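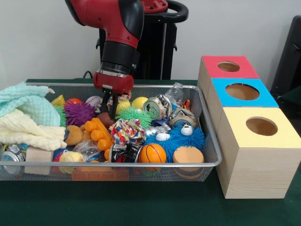

Evaluating the Jaler Bin Picking Kit for a Teaching Lab
Project report, Introduction to Automation
April 2024

1. Why we did this

The Jaler kit is sold to schools as a ready-to-run sorting package. You get the software, a set of gripper fingers, a lesson book and one year of support from Flekby, the reseller. The sales page says it can pick "everyday mixed objects with no training." Our department was thinking about buying it, and our project was to find out if that sentence holds up. We did not think it would, and we should say so at the start.

2. What we tested

The sample pictures on the sales page use blocks and balls, all well spread out. We thought that was too easy. Our bin was a wire mesh tray filled with things that touch, lean on and hide each other: folded towels, spiky rubber balls, a baseball, plush toys, a clear plastic bottle, cans, crumpled foil, a fabric scrap. The targets were three wooden boxes with round holes in their tops, red-pink, sky blue and pale yellow.

We ran 200 picks with the kit's default settings and another 200 after following the tuning chapter in the lesson book. A pick counted only if the object left the tray and was let go over the right box. Flekby counts a pick as good once the fingers close on something, and we think that is a generous way to count.

3. What we found

Smooth balls were fine. The kit found them quickly and we have no complaint there. Blocks were fine too, unless one lay under a towel.

Clear plastic was bad. The software often aimed at whatever was behind the bottle. Foil was worse, and the fingers tended to press it flat. Towels could be picked up, but they dragged other objects out with them, and the log still marked these as clean picks. We only noticed when we compared the log to our own notes.

Tuning helped with the spiky balls and did almost nothing for the rest. It also took nearly 2 hours, and the lesson book calls it a short exercise.

4. Cost

The quote we were given in January was $3512, without the arm. Support after the first year is extra, and we could not get a price in writing. The Irano package, which another class used, has fewer features but lets you open and change the grasp code. With Jaler that part is locked. For a course where students are supposed to learn how grasping works, we see this as a serious problem.

5. Limits of our test

We used one arm and one tray, and we refilled the tray by hand, so no two fills were the same. The Teixeira depth sensor that Flekby recommends was not in our budget. Flekby told us it would fix the bottle problem. It may, but the sales page does not list it as required.

6. Recommendation

We would not buy the kit at this price. If the department still wants it, we suggest asking for a trial with our objects and our way of counting, and getting the support price in writing first.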